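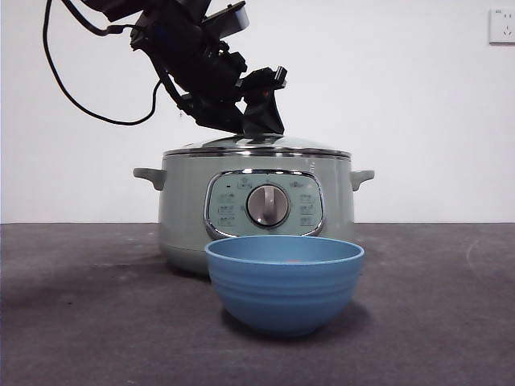 Recording Kitchen Demonstrations by Remote Control: Bench Tips
Flengate workshop notes, revised Mon 13 February

These tips apply to a single follower arm driven from a leader arm or a hand controller. Most of them also hold for hand guiding, where the operator moves the arm directly with the motors slack.

Before recording

Unplug the appliance and leave it unplugged for every practice run. A lid task can be learned entirely on an empty pot.

Fix the base of the arm first, then place the appliance. Mark the appliance feet with two short strips of masking tape on the table. Tape in a color close to the tabletop is less likely to become a cue for the trained policy.

Run the arm through its full reach and watch the cable. A slack loop should clear the table and the lid at the lowest pose. If it drags, shorten the loop at the bracket — never at the connector.

Wipe metallic lids with a dry cloth. Fingerprints change the highlights from one session to the next.

During the demonstration

Approach a domed lid from above and stop just short of contact. Hold for a moment, then descend. Gerrit Baert holds for 60 control steps; shorter holds gave us jaws that closed early on replay.

Keep the speed even. Operators tend to rush the open travel and crawl through the grasp, and the policy copies both.

When a grasp misses, back off and try again in the same recording. Recoveries are useful. Discard the recording only if the appliance has shifted off its tape or the gripper has pushed down hard on the lid.

Small parts such as a bowl can be moved between recordings. Move them by hand, with the arm parked, and vary the position by a few inches. Some of the positions should partly hide the control panel. Plastic bowls slide easily; a damp paper towel underneath holds them during a first attempt at placing food.

Change operators every 8 recordings. Tired hands show up as jitter at the wrist.

After recording

Replay one demonstration in ten at half speed before training, with a hand on the stop button. Chiamaka Dauda's set from August came to 1,273 demonstrations, and the bad ones were nearly all found this way.

Log the operator, the tape position and any change of gripper pads. Pads wear on the inner edge first. Replace both together.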